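Notebook, panel absorbers
Jul 21, 2018

Picking up where the last page left off. The first panel is finished and it works, just not at the frequency we drew it for. We wanted it to eat the boom in the small room at Undum, which sits at 57 Hz, and the thing is happily absorbing at 72 Hz instead. But it absorbs! You can hear it with your ear up against the front during a sweep, the whole face starts to hum at you and then lets go again. I ran the sweep far more often than I needed to.

For anyone joining in: the room is just over three meters long between the hard walls, so 57 Hz is the first mode along the length. Stand in the middle and the bass vanishes, back up to the wall and it's like putting your head in a barrel. Curtains and rugs do almost nothing down there. A sealed box with a heavy, limp front can do a lot, and it only takes up a hand's depth of the wall (compare with how thick a foam wedge would need to be, silly).

Why we missed: the usual formula is 60 divided by the square root of front mass times depth, mass in kg per square meter and depth in meters. I worked with a front of 11 and a depth of a tenth of a meter, and that comes out right at 57. Then Holger Blomqvist put an offcut of the front on the kitchen scale and it was 7. I had been reading the line for the loaded sheet and we'd bought the plain one. Put 7 in and you get 72 almost on the nose. I was annoyed for a minute and then delighted, the formula is that good.

Two ways to fix it. Make the box deeper, to just under 16 cm, or glue something heavy and floppy on the back of the front sheet. Deeper is free, we have the pine. Heavier keeps it slim, and I like slim, but the glue layer will stiffen the sheet and then all bets are off. Trying deeper first. The extension frame is cut and sitting under the bench, corners not glued yet.

Notes on the build, so we don't relearn them:

Seal everything. The first sweep showed a very broad, shallow dip and I was ready to blame the wool. It was a gap in the bottom corner that you could see daylight through. A bead of acrylic all the way around and the dip got narrow and deep.

The wool is 25 mm and must not touch the front. Ours sagged onto it overnight. String stapled across in a zigzag holds it back nicely, Jonatan's idea, took five minutes.

Screws around the edge of the front should be snug and no more. I cranked the top row down and the resonance moved up.

The Imico mic stays in the corner on the floor for all of this. Every mode shows up in a corner. Moving it between sweeps is how we lost a whole afternoon in November.

Decay is the part I'm most excited about. Level at the peak came down a little, and I'd have called that a so-so result, but the ringing is clearly shorter. Wenche played her upright bass in there with the panel in and then with it out, and the low notes had a front and a back to them with it in. She noticed on the second note, before I'd said which way round we were doing it!

Next up: glue the extension, redo the corner sweep, then start on panel number 2 for the opposite wall. I'd like a fabric face on that one. Also want a baseline for ordinary bedroom furnishing before we say anything about the upper bass, mattresses and thick bedding take a fair bit out from the low mids up and I keep treating it as nothing.

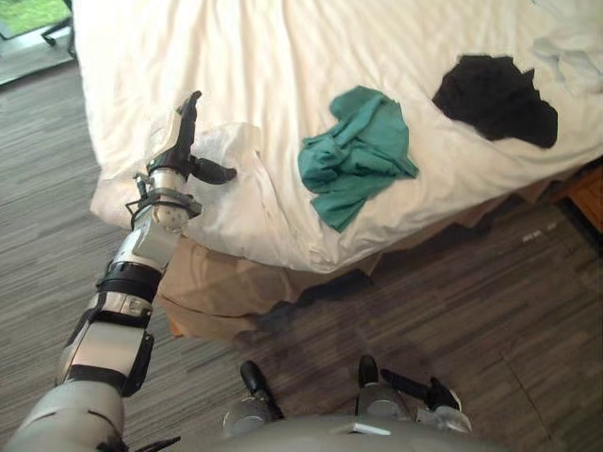
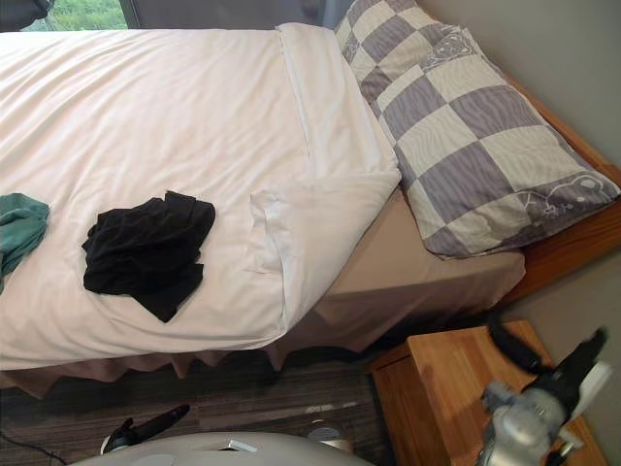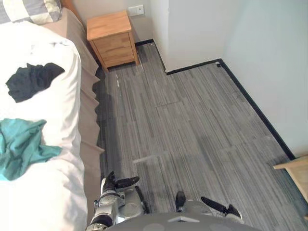
White bedding throughout. Soft stuff for the low mids, no help at 57.

Rajkumari Kandpal, penciled in under the entry: Go deeper by all means, but leave yourself a way to back out. Screw the extension on with a foam gasket before you glue anything, then you can shim it a few millimeters either way once the sweep is in. The formula ignores the stiffness of the sheet and a small panel nearly always lands a bit high. And please write the temperature next to each sweep, that room swings a lot between morning and afternoon.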